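Claterer: two-arm bin clearing and packing, data card and notes

Welcome, and thank you for taking the time to read this before you download anything. Claterer is a collection of teleoperated demonstrations recorded on our two-arm table, together with the small method we built on top of it, which we call handoff relabeling. The collection and the training code live in the same repository, and I have tried to write one file that covers both. It runs long. If you only want to load an episode and look at it, skip down to "Getting the files."

What the project is about

We started with a question that had been bothering us since the Oritz work: when two arms share a table and only one of them can comfortably reach into a container, how should the policy decide who does what? In the usual setup, both arms are driven by one network that predicts all the joint targets together, and the idle arm picks up all kinds of funny habits from the person who was driving it. Somebody rests their wrist, the idle arm sinks a little, and the network faithfully learns to sink. We wanted to see if a light pass over the demonstrations, done after recording, could clean this up without throwing episodes away.

Handoff relabeling is that pass. For each episode we mark the stretches where an arm is doing something that matters for the task, and outside those stretches we replace its recorded targets with a smooth hold. The marks come from a small classifier trained on 63 hand-labeled episodes. Everything else in the collection was labeled by the classifier and then skimmed by a person, usually me, usually with a cup of tea going cold next to the keyboard.

The tasks

There are nine tasks, all of them household-sized: small boxes, flat packages, cloths, a deep white bin, and whatever odds and ends fit in it. A typical episode asks the operator to bring an item out of the bin, set it on the table and leave room for the other arm, or to go the other way and pack the table contents into the bin. The cloth tasks are by far the hardest and we would love for somebody to do better on them than we did.

Task names follow the pattern verb_object_place, so take_box_table and pack_cloth_bin mean what you would guess. Two of the names have a trailing "_b". These were recorded again after we changed the gripper closing speed, and the older versions were dropped from the release. Please don't go looking for them in the index, you won't find them.

The setup

Both arms are clamped to rails on opposite sides of a butcher-block table, and the rails let us slide each base forward or back when a task calls for it. We record the base positions at the start of every session and store them in session.json as left_base and right_base, measured from the front of the table. If you are rebuilding this at home or in your own lab, please do read those fields! The reach into the bin changes quite a bit with the left base, and a policy trained at one setting was noticeably clumsier at another.

A fixed camera looks over the whole workspace, and its view is stored as "overview" in each episode. In bin episodes like the one below, the left arm is the one that reaches in, and the right arm's targets over that stretch are what the relabeling pass is meant to tidy.

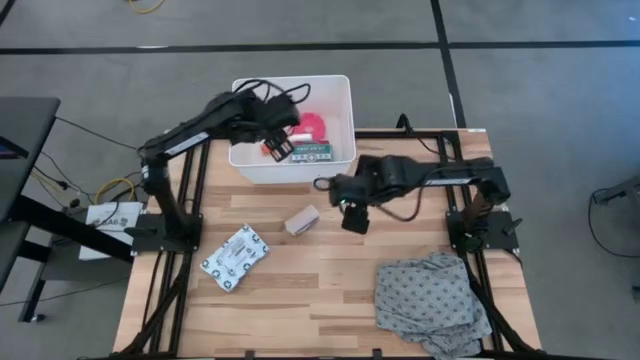
Ayten Bozkurt read a draft of this card and objected that a smooth hold is still a choice we are making on the operator's behalf. An arm that looks idle may be staying out of the way on purpose, she wrote, and if you flatten that out the policy never sees anyone making room. She asked that the raw targets be shipped next to the relabeled ones, so that people could check for themselves.

She was right, and we did it. Every episode now carries action_raw and action_hold, and they are the same length and in the same units. When the classifier is unsure (score between the two thresholds in config/relabel.yaml) we leave the raw targets alone in both. I would rather have a bit of wrist sag in the data than lose a careful little retreat that somebody made for a good reason.

What we found

On the bin tasks, policies trained on action_hold were steadier than those trained on action_raw, and the difference was easiest to see in the arm that was waiting. Over 22 evaluation runs of take_box_table the relabeled policy bumped the rim of the bin in three, and the raw policy in nine. On the cloth tasks we saw no difference we would want to defend. The cloth needs both arms for most of the episode, so there is very little idle time for the pass to work on, and I suspect that is the whole story there, although Aslı Avcı thinks the classifier is simply worse at cloth and she may well turn out to be correct.

We did not test on a second table. We also did not test with other grippers, and the slotted fingers we use are forgiving with small boxes in a way that another design might not be.

Getting the files

Run fetch.py with the name of a task, or with "all" if you have the disk space and the patience. Files land in data/ with one folder per session. The loader in claterer/io.py returns a plain dictionary per episode, with these keys:

overview - frames from the fixed camera
state - joint positions, left arm first
action_raw - targets as recorded
action_hold - targets after relabeling
active_left, active_right - classifier scores per step
task - task name as a string

The train script reads action_hold unless you pass --raw. It caches to your home folder by default, so set CLATERER_CACHE first if your home folder is small (mine is, and I filled it twice).

Known problems

A few sessions from November have a short lag between overview and state. The offset is in session.json under lag_steps and the loader corrects it, but if you read the files with your own code you will need to shift them yourself.

The objects were picked from what we had on the shelves. Packages with printing on them are common, and plain ones are not, so please be careful about drawing conclusions on appearance.

Folder names beginning with "martens" come from the first recording machine and are otherwise the same as the rest. The Trikero converter still expects the old key names. A fix is sitting in a branch, and help with it would be very welcome.

Last updated Sunday, March 11, 2018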